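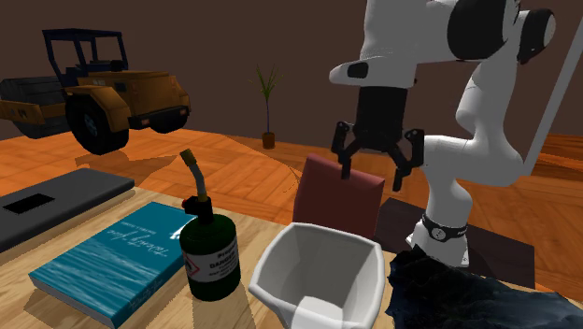 Oiling a Bare Wood Tabletop

Surface preparation
Sand with the grain, first at 120 grit, then at 180. Stop there. Finer paper closes the pores and the oil sits on the surface. Vacuum the dust, then wipe with a lint-free cloth dampened with mineral spirits.

First coat
Pour a small pool of oil and spread it with a cotton pad. Keep the surface wet for 40 minutes, adding oil wherever dull patches form. Wipe off everything that has not soaked in. Residue left overnight turns sticky and has to be scrubbed off with fresh oil and a gray pad.

Second coat
Wait 2 days – longer in a damp room – and repeat with half the amount. End grain takes a third coat.

Rags
Oily rags can catch fire on their own. Lay them flat outdoors to dry, or put them in a metal can filled with water.

Upkeep
Wash with a barely damp cloth and mild soap. Re-oil in October, before the heating comes on. White water rings usually lift with a light rub of oil and 0000 steel wool, except on oak, where steel leaves black marks. Use a nylon pad on oak.

Olaia Sepúlveda, Ratow workshop notes, sheet 347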